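Section 3: Setting up the Hidgate heating timer

I wrote the first version of this guide for my sister-in-law, so forgive me if it talks to you like family.
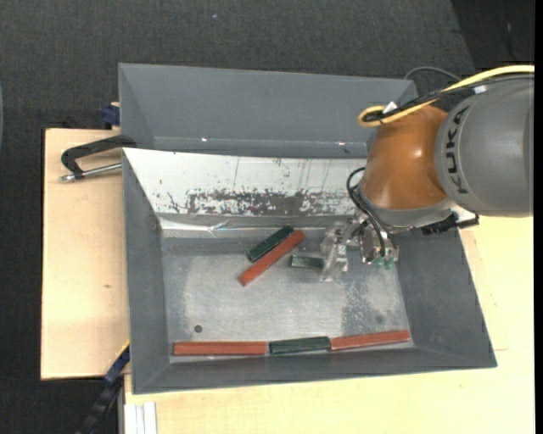
Before you start, find your boiler manual and look up which type of programmer connection it has. The Hidgate comes in two versions and they look the same from the front, so check the sticker on the back. Mine says 3451, which is the one for combi boilers. If yours ends in a different number, go to Section 5 and come back when the wiring is done.

Caution: the wiring itself is a job for an electrician. I had mine fitted by Elfriede Egger, and she was finished before I'd drunk my tea. Everything below is button pressing and perfectly safe to do in your slippers.

Setting the clock

1. Open the flap and slide the switch to CLOCK. The hours will start flashing.

2. Press plus or minus until the hour is right, then press OK and do the same for the minutes. It's a 24-hour clock, so teatime is 17:00. I got this wrong the first time and had a lovely warm house at five in the morning!

3. Slide the switch back to RUN. If the display goes blank, hold OK until it comes back.

Note: it doesn't change itself in spring and autumn. You'll have to do steps 1 to 3 again twice a year.

Setting your on and off times

You get 3 heating periods a day. I only use two of them (morning and evening) and leave the middle one switched off, but if you're at home all day you'll probably want the lot.

4. Slide the switch to PROG. You'll see P1 and an ON time.

5. Change the ON time with plus and minus, then press OK. Now set the OFF time the same way.

6. Press OK again to move to P2, and once more for P3. To skip a period, make its ON and OFF times the same.

7. Slide back to RUN and wait for the little flame to appear. It only shows during a heating period, so don't panic if you're doing this at lunchtime.

My own times are 06:30 to 08:00 and 17:00 to 21:30. Kenna MacAulay next door has her heating on much earlier because her house is all stone and takes an age to warm up. Start with a guess, live with it for a week, then nudge it.

Caution: don't press the tiny RESET hole with a pin unless you really mean it. It wipes the clock and all your times, and there's no undo – I've done it twice.

If you're going away

8. Hold plus and OK together until you see a suitcase.

9. Choose the number of days and press OK. The heating will stay off except for frost protection.

To come home early, press any button and the suitcase goes away. In August I switch the heating off altogether and leave the hot water on its usual times. Hot water has its own settings, and those are in Section 4.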